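Print this page | E-mail this page to a friend

The Nallurora bedspread

Light blue, with large white damask-style ornaments, scrolls and all. The Nallurora is the sort of bedspread your aunt would have kept for visitors, and Grethe Laxdal, who drew it for Weidemann, takes that as a compliment. We have stocked it at the Vetville shop since May and have sold more of them to people under thirty than we care to think about.

It is a proper bedspread, meaning it goes over everything else and hides it. Duvet, blankets, the book you fell asleep on. It also spends a good part of its life as a table, as bedspreads do, so we suggest you judge it with a heap of clothes on top. Black-and-white plaid does it no harm at all. 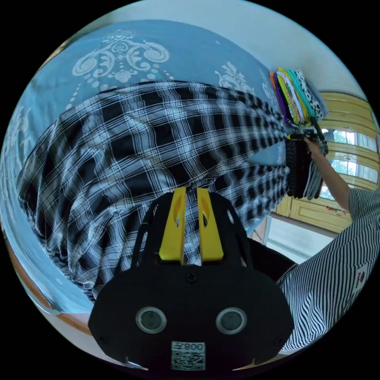
Sizes and prices

Single, double and a generous double that Joscha Petersen in our stockroom calls "the marquee". The single is 48 pounds. The generous double is almost twice that, and you do get a lot of scroll for it. Other sizes can be made to order in 14 working days, or longer if Weidemann are on holiday, and they like their holidays.

Folding on it

A plain cover shows every sock you have forgotten to put away. A busy one is kinder. Daranee Klinhom, who bought the double last year, writes that she does all her folding on hers and has stopped owning an ironing board. We can't recommend this, but her shirts looked fine when she came in.
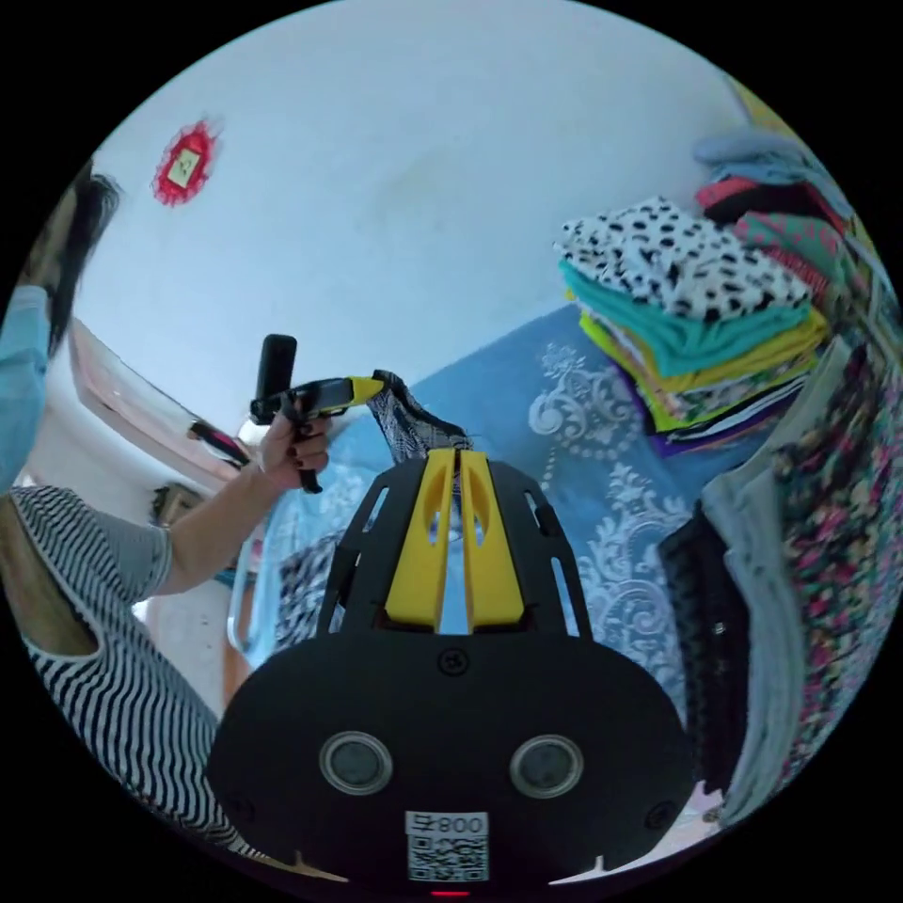

The other thing customers ask is whether it slides off in the night. It does a bit, if you kick. Tuck the foot end under the mattress and leave the sides hanging. Wash it cool, on its own, and dry it flat or over two lines - one line leaves a crease across the middle that will outlive you.

We keep a matching pillow sham, the Tarkley, for anyone who feels the bed could do with more scrolls. Returns within 4 weeks, unwashed, and please check the folds for your own belongings first. We still have a very nice glove.

Contact | Copyright Vetville Bed & Linen | Back to top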